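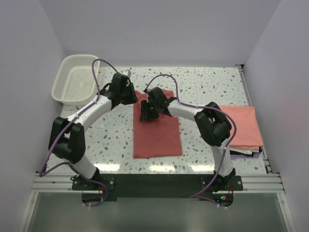 Wrist-only vs. wrist + fixed view for garment folding
Page 1 of 1

rnowakowski wrote:
We finished the March run of the Welari policy. Training set was 1261 two-arm folding demos. With the fixed view masked at test time, folds still complete, but the second grasp degrades. My reading is that the wrist views carry most of the grasp information.

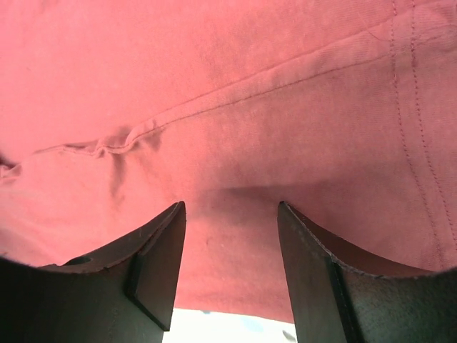
Wrist view, fingers open, seams visible.

pelkonen_b wrote:
I don't buy that yet. Masking at test time measures how the policy handles a missing input. You need a policy trained without the fixed view — same demos, same step count.

rnowakowski wrote:
Fair. Retraining both arms of the comparison at 4000 steps per stage.
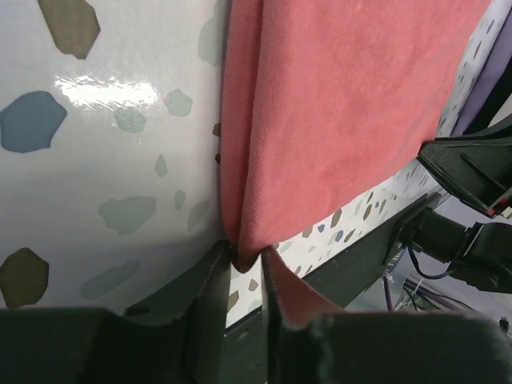

Re: Seam labels

h_brzozowska wrote:
Separate point. We labeled 836 wrist frames on Skalance for seam and hem. Folded-over edges were the main confusion: a rolled fold and a stitched hem look alike once the cloth bunches.
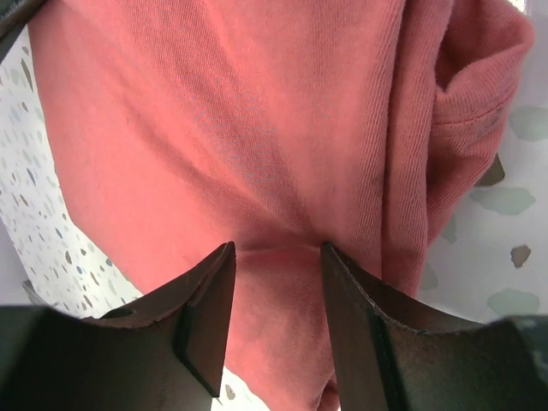 Adding a short frame history helped more than higher resolution did. I can post the label format.

pelkonen_b wrote:
Was the history also given to the baseline?

h_brzozowska wrote:
Yes, same window for both.

rnowakowski wrote:
Please post the format. I'll use it on the retrained set.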